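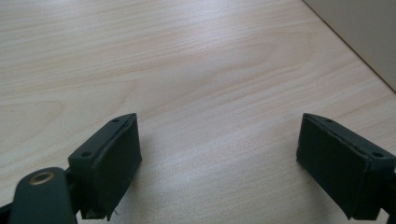
4 min read

Adebayo Adebisi has spent most of his working life fixing things in other people's kitchens, and for the last stretch of it he has been paid to tell companies whether their machines can do what the brochure says. He would like it known that these are the same job.

"Someone shows me a dishwasher, I ask what happens when you put a wooden spoon in it," he says. "Someone shows me a robot hand, I ask what happens when you give it a wet sock."

And what does happen?

"Mostly they change the subject."

We are talking on a Wednesday in the back office of Schmieder, the small testing shop where he works. He has a cold and a large pot of tea, and he apologizes for the first and doesn't offer the second. I had come with a simple question: can a machine clear a table, fold the wash or restock a shelf today, in a house or a store, with no one standing over it?

"No," he says. Then he thinks about it. "Clear a table, maybe. If it's your table, and you've bought the right plates, and you don't have kids."

He is harder on demonstrations than on the machines themselves. Last April he sat through one from Corkine, which wants to put an arm behind the counter in corner stores. It moved 30 cans from a crate to a shelf and dropped none of them. He asked if they could do it again with bags of rice.

"The fellow told me rice was on the road map. I said, the customers want rice now. A kid who's been working in that store for a week can do rice. You don't even train him. You point."

The trouble, as he sees it, is in the fingers, and people don't like to talk about fingers. They want to talk about the brain. Two stiff fingers with a bit of soft pad on them will hold a can or a block all day long. A sheet of paper lying flat is another matter, and so is a coin.

"Try it yourself. Put a playing card down on a bare table and pick it up using two pencils. You'll slide it to the edge, because you're clever and you know the edge is there. Now teach that to something that has never dropped a card." 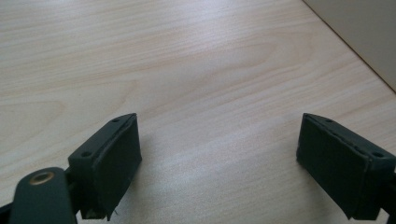
And pads wear, he goes on. Anything soft that grips for a living starts to fray and lose its shape, and then the grip you tuned it for isn't the grip you have. He wants every maker to print how long a pad lasts next to the price. So far he has asked four of them and had one answer, from Cokomen, whose sales desk told him 800 hours. He doesn't believe it. "Hours of what? Holding a sponge? Holding a brick? Ask a tire shop how long a tire lasts and they'll at least ask you where you drive."

I put it to him that people said much the same about washing machines once, and that he might end up looking silly.

"I might. I've looked silly before. But the washing machine didn't ask to be taught how to wash. It was a drum. Somebody worked out that you didn't need hands for it – you needed a drum. That's my whole complaint with this business. We keep building hands for jobs where we haven't asked if hands are the answer."

His colleague Chibuzor Ogbonna, who runs the tests while Adebisi writes them up, takes a softer line. She joins us halfway through and helps herself to the tea. In her view the learning methods have come a long way, and the sort of pick-and-place work that used to take a month of programming can now be taught by showing it.

"He'll tell you it failed," she says. "He won't tell you what it did the week before. The one we had from Wemus could get a mug by the handle 70 times out of a hundred. A few years ago I'd have been happy if it found the mug."

"And the other thirty mugs?" says Adebisi.

"Some of them it just missed."

"Some."

They have clearly had this conversation before. Ogbonna thinks stores will get something useful first, because a store can be laid out to suit a machine and a home can't. Adebisi agrees about the home. He isn't sure about the store, and he thinks the cost of laying it out again should go on the bill.

Would either of them have one in the house? Ogbonna says yes, for the laundry, if it could manage towels and leave the rest alone. Adebisi says he has 2 sons for that, and they aren't reliable either.

Before I go I ask what would change his mind. He doesn't want a longer video or a bigger trade show. He wants a machine left in an ordinary apartment for a month with the maker locked out, and the people who live there asked at the end if they'd like to keep it.

"If they say yes, I'll write that down," he says. "I'd want to see the plates, though."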